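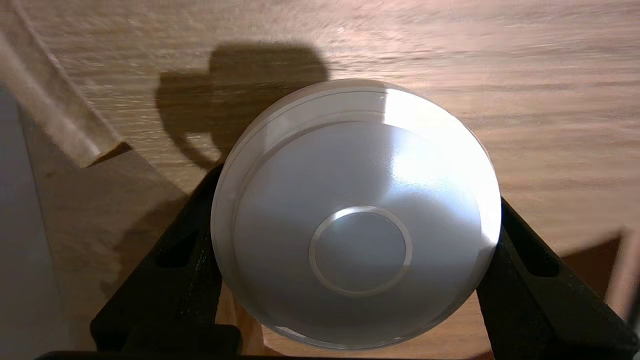
Ticket 1178
Product: Metholm (site search and tag pages)
Opened by: Nadja Stöckli, web desk, Erkuvell
Handled by: Matěj Machala, Jodum support
Priority: Major (raised from Minor by reporter, twice)
Status: Resolved

Nadja Stöckli, 28th October, 08:52
Since the weekend our tag pages have married off half of European royalty to the wrong people. The page for the Crown Princess now carries every story we have about a hotel called the Crown Princess, including a review of its breakfast buffet. The buffet piece is currently the lead item, under the heading "Latest on her engagement". The palace press office has been in touch. They were very polite, which in my experience is worse than shouting.

What I have tried: clearing the cache, republishing the tag, removing the tag from the buffet piece and saving. The tag comes back after five minutes. I have removed it so many times that the edit history looks like a cry for help.

Matěj Machala, 09:20
Thanks Nadja. Could you tell me whether the tag returns on all articles or only on older ones? And is automatic tagging switched on for your site? It's under Settings, Tags, Suggestions.

Nadja Stöckli, 09:41
Older ones only, as far as I can see. Automatic tagging is off. It has been off since September, when it filed an obituary under "Summer weddings" and we all agreed never to speak of it again.

Matěj Machala, 10:05
The switch does show as off on your side. On ours, the nightly job says it's on. I'd like to believe your version, but the job is the one doing the tagging. I've asked for the log from Saturday night.

In the meantime, please don't delete the tag itself. Deleting it will unlink every genuine story as well.

Nadja Stöckli, 10:07
Define "please don't".

Matěj Machala, 10:08
Have you deleted it?

Nadja Stöckli, 10:15
I have deleted one. The Duke. He was mixed up with a pub in any case. Can he be brought back?

Matěj Machala, 10:33
He can. Deleted tags stay in the bin for two weeks. I've restored him with his stories attached. The pub has come back too, I'm afraid, as it was linked when he went in. We'll sort that out along with the rest.

Matěj Machala, 11:50
Found it. Saturday's update moved the suggestions setting from the site to the section. Your site says off, and the old value was never copied down, so each section went back to the default. The default is on. The job then went through your archive and matched names against headlines without looking at what kind of thing the name belonged to. A princess, a hotel and a racehorse are all the same to it.

To stop it:
1. Open Sections, then Royals and Society.
2. Set Suggestions to Off and save.
3. Do the same for Style, which shares the tag list.
4. Leave the articles alone until I've run the clean-up.

Nadja Stöckli, 12:04
Done for both. I didn't know there was a racehorse.

Matěj Machala, 12:06
He's on the page for the Queen Mother. Third item down.

Nadja Stöckli, 12:09
So he is. "Retires to stud after disappointing season." I am going to lie down under my desk.

Matěj Machala, 14:30
Clean-up finished. It took off every tag the job added since Saturday and left the ones added by a person. Two articles couldn't be decided, as a person and the job had both tagged them. One is a tiara auction and one is the buffet review. Could you check them by hand?

Nadja Stöckli, 14:48
The tiara can stay. The buffet one was tagged by one of our own writers last spring, who tells me the Crown Princess once opened the hotel and "had a croissant". I have removed the tag and we have had a talk.

Pages look right again – the engagement story is back on top, the Duke has been parted from his pub, and I've written to the palace. I've asked for an extra line in your release notes next time something moves. A short one would do.

Matěj Machala, 15:10
Passed on to the people who write them. The fix for the missing value goes out with the next Metholm update, and until then any new section you create will start with suggestions on, so please switch it off by hand. Closing this one.

Nadja Stöckli, 15:12
Reopening only to say that the hotel has rung to ask why its page has gone quiet. Closing again.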